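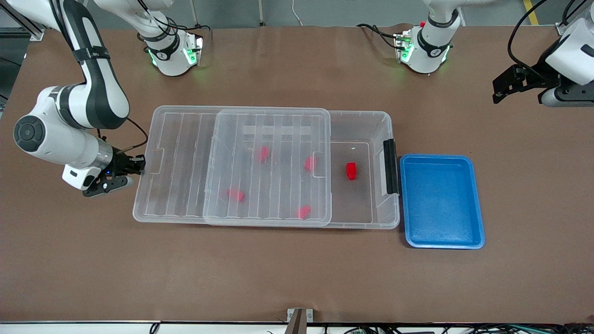
I spent most of last week telling anyone who would listen that I was going to the open day at the regional parliament, and most of them looked at me as if I had said I was going to watch paint dry. Well, I went, and I had a wonderful time, and I'm going to write it all down before I forget the order of things.

The doors opened at ten. I got there at twenty to, which was too early, and stood in line behind a school group and a couple who had come in by train from the coast. The line moved fast once it moved. Coats and bags go through a scanner, you get a sticker (mine was orange, which meant the English-language tour), and then you're standing in the entrance hall with a paper map that folds the wrong way.

Our guide was Liesbeth Dierckx. She has worked in the records office for years and does the tours on open days because she likes them, and it shows. She walks quickly and talks over her shoulder, so if you want to hear the good parts you need to stay near the front. I stayed near the front.

First stop was the old reading room. Every debate since the chamber was set up is bound on those shelves, and until not very long ago a clerk would have to come down and find the right volume by hand if a member wanted to check what had been said. Liesbeth took one down and read us a piece of an argument over bus fares that could have been from this spring. Same complaints, same promises, even the same joke about the last bus home. One of the men in our group asked if anyone still uses the paper books. She said yes, mostly students, and one member who refuses to read anything on a screen. She wouldn't say who!

Then the committee rooms, which I had expected to be dull and weren't. This is where the real work gets done, and you feel it as soon as you walk in. The chairs are close together. There's no gallery to speak of, just a row of seats along the back wall, and anybody can come and sit in them for a public hearing. I had no idea. You don't need an invitation, you don't need to give a reason, you show ID at the desk and go up. I asked how many people usually do. On a normal day, two or three. On the day they discussed closing the maternity ward up north, people were sitting on the stairs.

We got a short talk there from Subira Kioko, a researcher who studies how ordinary people get their complaints onto the agenda. I could have listened to her for another hour. She explained the petition rules, and I'll pass them on as I understood them. You need 100 signatures for a petition to be looked at by the relevant committee, and they can be on paper. After that the committee has 60 days to send a written answer. It can be a no, and very often it is, but it has to be a no with reasons in it, signed by the chair. Subira has read a huge stack of these answers. Her view is that the weak ones all sound alike, and that a group who gets a weak one should write back the same week and ask which paragraph of the petition it is supposed to be answering. She has seen that work more than once.

A woman behind me wanted to know whether it isn't all for show, whether they don't just file the thing and carry on. It was a fair question and I was glad she asked it, and gladder that Subira didn't brush it off. She said that some of them are for show, yes. She also gave us the story of the village of Golatden, which had its polling station taken away to save money. The nearest one left was an uphill walk and there was no bus on voting day. Older people simply stopped going. A handful of neighbors collected signatures at the bakery, and the answer they got was poor, so they wrote back, and then they wrote back again. They have their polling station again now. It's in the gym of the school, and turnout went up past where it had been before. I got a lump in my throat, I'll admit it.

Lunch was soup and a roll in the members' canteen. Four kinds of soup, and I had the leek, very good, bit heavy on the pepper. I shared a table with Yeshi Zeleke and her two teenage sons. Yeshi became a citizen last year and will be voting here for the first time, and she had made the boys come along. The older one pretended to be bored until the debate in the afternoon and then he had his hand up before anyone. She grew up in a place where you watched what you said about the government on the phone, even to your sister. She told me that very plainly, between spoonfuls, and then asked me whether I'd tried the tomato. I've been thinking about it ever since. I complain about politicians at the hairdresser's, at the top of my voice, with the dryer going.

After lunch came the part I had been looking forward to, the chamber itself. It's smaller than it looks on television. Everyone says that about everything on television, but it really is, you could throw a ball of paper from the public gallery and hit the speaker's desk without much of an arm. The seats are arranged in a half circle and each has a little lamp. We were allowed to sit wherever we liked, and it was funny how many of us went straight for the side of the room we vote for.

The practice debate ran for an hour. The subject was whether local newspapers should get public money, and two members had volunteered to lead it, one from each side of the house. Marijke Van Loon spoke in favor. Her town has had no paper of its own since the last one closed, and she said the council there now passes its budget with no reporter in the room. She was fast and funny and a bit angry. Femke Verhoeven spoke against, and I'd come in thinking I would disagree with every word. Her point was that a paper which gets its rent from the government will think twice before printing something the government doesn't like, and that this can happen without any minister ever picking up the phone. She went through how it has gone elsewhere: first the advertising money goes to the friendly papers, then the tax inspectors visit the unfriendly ones, and by then it takes a brave editor to put the story on the front page.

Then it was opened to the floor. Any of us could press the button and get one minute. Yeshi's older boy asked why they didn't just give the money to readers, as a voucher, and let them pick. Both members wrote that down. A retired printer named a paper, Botero, that he'd worked on for most of his life, and told us how it went from daily to weekly to nothing. A man from the train couple thought that there was too much news already and got a laugh. I pressed my button too! I said that I'd pay more for a local paper if it covered the school board, and then my minute was up because I'd spent most of it clearing my throat.

We voted at the end with the real voting system. Public money for local papers lost, by 6 votes. I had voted for, and I think I still would, but I'm less sure than I was at breakfast. I liked that feeling more than I expected to.

There were stands in the hallway afterward. The election office had one where you could try counting a box of practice ballots by hand and see how close you came (I was off by two, and the young man was very nice about it). The translation service let people put on headphones and try to interpret a speech live, and I lasted maybe ten seconds. Flivalent, a small civic group, had a table with voting guides in easy language, and I took a few for my mother's building. The press office had a wall of old front pages, and next to it you could look at the notes of Garg, a cartoonist who drew the sessions here for decades. They are wicked. I'm surprised that some of those members ever spoke to him again.

A few practical things, if you're thinking about going to the next one. Get there when the doors open, the English tour fills up. The line for the chamber is longest right after lunch, and a tour sticker lets you skip it. There's an elevator to the gallery, on the left after the cloakroom, badly marked. Bring a pen for the petition workshop, they ran out. Kids under ten get their own program with a treasure hunt and I saw several parents who clearly wished they were doing that one. The canteen takes cards only.

The house is closed to visitors in August. The public hearings start up again after that, and the schedule goes online a couple of weeks ahead. I've already put my name down for the mailing list, and there's one on regional rail I want to sit in on. Yeshi says she's coming too - without the boys, she says, though the older one may have other ideas.

If anyone wants to join us, leave a comment under this and I'll write back when the dates are up.

Posted 8 Jun 2026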